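Ticket 3488: yellow grain all over the table (and on the bear)
Last updated: February

Opened by: Dagný Hedegaard
Picked up by: Hạnh Khổng
Where: play kitchen table, Redevdale
Status: closed, with one thing to watch

Dagný's report: I love this table! The spoon and bowl game is the best thing we've set up since the water wheel. But the fine yellow grain gets everywhere. There's a trail of it running from the metal bowl toward the front edge, and I'm picking bits out of Vũ the bear's fur. I've swept it twice and it keeps coming back. Can we fix it without dropping the grain? Please don't say rice, I tried rice.

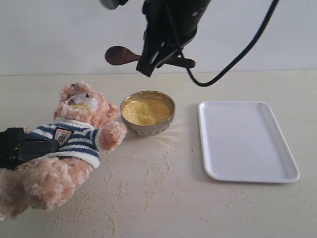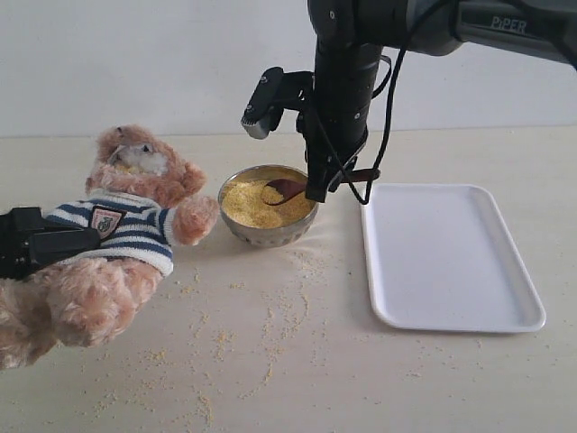
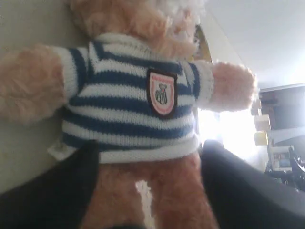

First look

Hạnh here. What a great one to get on a slow morning! I started with the bowl, and I think that's most of the trouble right there. The grain is heaped nearly to the rim, so there's nowhere for it to go when the spoon pushes in except up and over. The bowl itself is fine. Nice shiny steel, rolled rim, sits well near the middle of the table. I wouldn't swap it.

The white tray next to it is empty. If the game is to move grain from bowl to tray, the tray is doing its half of the job beautifully, but it's sitting off to the side at a slant and every spoonful has to cross bare table to reach it.

And then the bear. Long shaggy fur, knitted sweater, lying right beside the work area. Anything that bounces left is headed for him.

Try 1: less grain

Scooped out grain until the bowl was half full and saved the extra in a lidded tub (it's on the Fulten shelf, left end, please don't toss it). Stirred hard, the way an excited four-year-old would. Huge difference! Nothing came over the rim. I did get some spill on the lift, though, when the spoon came up loaded and tipped on the way across.

Result: better, not solved.

Try 2: move the tray

Pushed the tray right up against the bowl and squared it with the table edge. Now drips from the spoon mostly land in the tray, where you want them anyway. The raised rim holds a surprising amount. I spent far too long on this part because it's so satisfying to pour the tray back into the bowl and start over.

Result: table nearly clean after 10 scoops. There was still a little dusting on the side nearest me.

Try 3: something underneath

Dagný asked for this one. We laid a Stilteo mat under both bowl and tray, the thin gray kind with the turned-up edge. Grain that escapes stays on the mat, and you lift two corners and funnel it back. I like it a lot. One snag — the mat slides if a kid leans on it, so there's a strip of shelf liner under it now.

Result: works. Keeping it.

Cleaning the bear

Do this dry. I tried a damp cloth on a test patch of an old plush rabbit first and the grain turned to paste and stuck. What worked on Vũ:

Take him outside or hold him over the tub.
Tip him head down and give him a good shake, then pat his back.
Run a wide comb through the fur on the arms and belly.
Use a lint roller on the sweater. The white ribbed collar and cuffs catch the most, so go along the ribs and not across them.
Go gently around the shield patch on the chest. I used an old soft toothbrush at the edge of the stitching and it came up lovely.

He now has his own chair by the window, where he can supervise.

Sweeping note for Dagný

I think your broom was part of it. Stiff bristles flick small grain, and the tabletop has a faint texture that holds on to it. Use the soft hand brush, short strokes, toward yourself. For the last bits, press with a piece of folded tape.

Still open

The spoon. It's a lovely smooth wooden one but the bowl of it may be big for small hands. I've ordered a smaller one to compare. If it cuts down the tipping I'll add a line to this ticket.

Closed by Hạnh. Reopen if the trail comes back!

Comments

Dagný Hedegaard: Mat is a hit. Two kids spent all of free play on it and I swept up maybe a thimbleful. Vũ is looking very fluffy after his comb.

toddlerroom_b: Does the half-full rule work with lentils too? We have a similar bowl and a similar mess.

Hạnh Khổng: Yes, try it! Lentils roll farther when they get out, so I'd go a little under half and keep the tray close.

toddlerroom_b: Did it this afternoon, much calmer. Found lentils in my shoe but I think those were old ones.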